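Fuse box for my camper van, do the colors have to go in a certain order?

Posted by Radwa Samir

Hi all! I'm putting a little 12 volt system in the back of my van (lights, a fan, the water pump, a phone charger) and I picked up a small fuse box for it. It holds six blade fuses in one row, and I've filled every slot with a different color because I had a mixed bag sitting around.
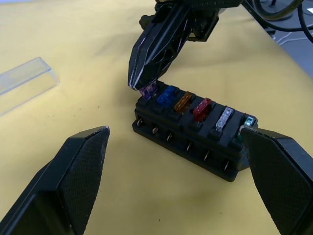 My six-way box with one of each color in it

My brother-in-law says the order matters and the biggest one has to be nearest the battery. Is he right? I'd like to get this wired before we leave in August -- we're going to Skellelard and it's dark by dinner up there.

Dehua Pan
Order doesn't matter. What matters is that each fuse suits the wire on its own circuit. Read the number on top and don't trust color alone, but on standard blade fuses red is 10 amps, blue is 15, clear is 25 and green is 30. Purple is usually 3, and the orangey ones can be 5 or 40 depending on whether it's tan or true orange, so check that one twice. I'd pull the green and the clear for now. A couple of LED lights on thin wire behind a 30 amp fuse is asking for trouble! Also put a main fuse close to the battery, on the positive cable.

plindura_pete
mine are all 10s, 8 years no problems

Radwa Samir
Thanks Dehua, that helps a lot. Going to look up what the pump draws and swap the big ones out tonight. I had no idea about the main fuse -- adding it to the list.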